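Print
E-mail

News from the Welcome House

It has been a full winter at the house on Wieser Street, and I hardly know where to begin, so I will begin with the thank-yous. The February coat drive brought in 600 coats, and we had hoped for 400! The hall closet at Jitar is so full that the door has to be tied shut, and I could not be happier about it.

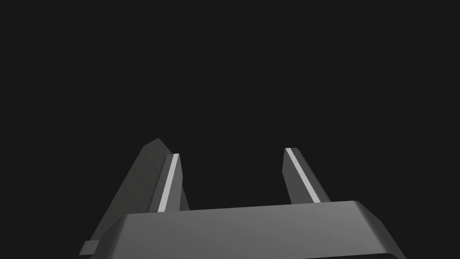 Four families came to us from the transit center at Pirkus this month, all of them after a long trip and very little sleep. Two have already moved into apartments near the bus line, and the other two are staying upstairs while the paperwork crawls along — we are told it may be spring before they have their work permits. 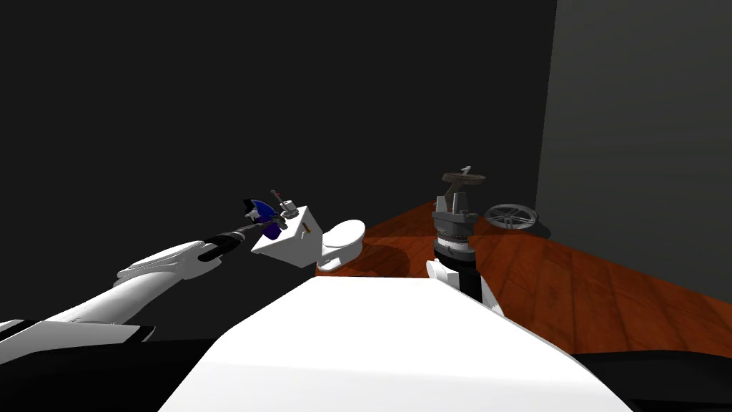 Evening English classes

Li-hua Ko has kindly agreed to take on a second class, starting at 6:30 p.m. in the Illard library, with tea beforehand for anyone who comes straight from work. She would love a few patient people to sit and chat with the beginners.

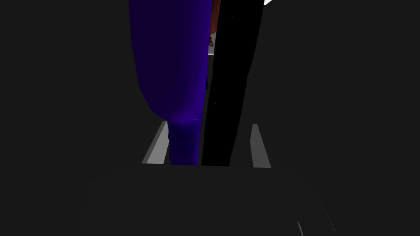
You don't need any teaching experience, just a free hour and a friendly face. We are also still looking for bus passes, children's boots and a sturdy stroller or two, so please do ask your neighbors. A gift of $100 covers a month of passes for one family.

Print
E-mail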